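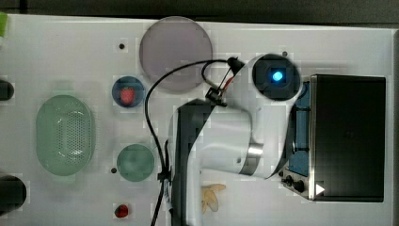
Our house rules for tabletop arm work, as of April. I keep getting asked for these by people setting up their first cell, so I'm putting them in one thread. We run pick and place with kitchen items, mostly teleoperated demonstrations, some policy rollouts.

Background for the numbers: 3,287 recorded episodes so far, on 3 arms. Most of the rules below were written the day after something went wrong.

Rule one is about cables. Every cable that crosses a joint gets a service loop, and the loop gets checked with the arm at both ends of its travel before the shift starts. Checking it at home position tells you very little. Home is where the cable is happiest.

Clip the cable to the link, then move the joint by hand (brakes released, power per your manual) and watch the clip. If the clip slides, it's in the wrong place. If the cable goes tight before the joint does, the loop is too short.

Kenta Takagi wanted us to use sleeving everywhere. We tried it on one arm for a month. It looked better and it hid a chafed jacket until the signal started dropping. We went back to open loops with clips you can inspect.

Thin signal wires are their own problem. They get strain relief at the bracket, and nobody grabs an arm by the bracket. We have replaced that connector more than any other part.

Rule two: the status light is information for people, so people have to know it. Each arm has a card taped next to the e-stop with what each color means on that model. Do not assume two models agree. Ours don't.

And a status light never counts as permission to reach in. Permission is the operator saying "clear" out loud and having a hand off the controls. Janka Dvořáček added the second half after watching people say it while still holding the leader arm.

Rule three, layout. The object list for a task is written down before anyone records. Plates, basket, fruit, whatever it is. If it's not on the list it doesn't go on the table. If you want it on the table, change the list and bump the task version.

This sounds fussy. Then you train on two weeks of data and find that half the episodes have an extra cup that somebody liked having there.

Props that are the same kind of thing get separate names on the sheet. Two strawberries are strawberry A and strawberry B, with start positions for each. "Put the strawberry on the plate" is a bad instruction when one of them already starts on a plate. Write which one.

Same for plates. We name them by color and keep the words fixed. Guðlaug Vídalín went through the old labels and found the same plate called green, light green, mint and lime. Pick one word. Put it on the sheet.

Rule four: what goes at the edge of the table. Answer – nothing the arm needs. Spare props live in a bin on the shelf. Anything that has to stay near the rim gets a taped outline and goes into the keep-out zone in software.

The keep-out zone is checked against the real table every time the table is moved, even a little. We do it at reduced speed with one person on the stop and one person watching the clearance. Takes 16 minutes. I have timed it because people kept telling me it takes an hour.

Mounting holes in the tabletop: leave them visible or plug them, but do it the same way on every table. We had one table plugged and two not, and small props rocked on the open holes in one cell and sat flat in the other. It took Yuto Kikuchi a full afternoon to work out why the grasp rate was different.

Rule five, knobs. If a control unit sits next to the work area and has knobs on it, record the knob positions in the session log. Mark the normal position with a paint pen. A knob that gets bumped by an elbow does not announce itself.

Rule six: reset order. Arm home first, then hands in, then props. In that order every time, also when you're on episode 36 and want lunch. The shortcut of fixing a prop while the arm is still going home is the one I have had to speak to people about most.

On standards. We did a written risk assessment before the first arm was powered, and we redo it when the arm, the end effector or the task changes. The rules in this thread sit under that document. They don't replace it, and a lab that only has a thread like this one is not covered.

"It's a small arm" is not a risk assessment either. Write down the reach, the speed limit you set, the payload, what's in the gripper and where people's faces are when they lean in. The last one gets skipped a lot.

Also log near misses. Ours is a plain form, four boxes, no names required. When Riku Hosoda ran the cell at Iwasaki he read the new ones out at the start of each shift and I've kept doing that here. Reports went up when people heard them being read and saw nobody was in trouble.

Things I don't have a good rule for yet: how long one operator should teleoperate before a break, and how worn a soft prop can get before it's a different object. We swap props when the shape has changed enough that two people disagree about the grasp. Open to better ideas.

Someone asked for the sheet template. It's one page: task version, object names, start positions, reset order, knob positions, who checked the cables. I'll clean up the Nulo version and post it once the table numbers are out of it.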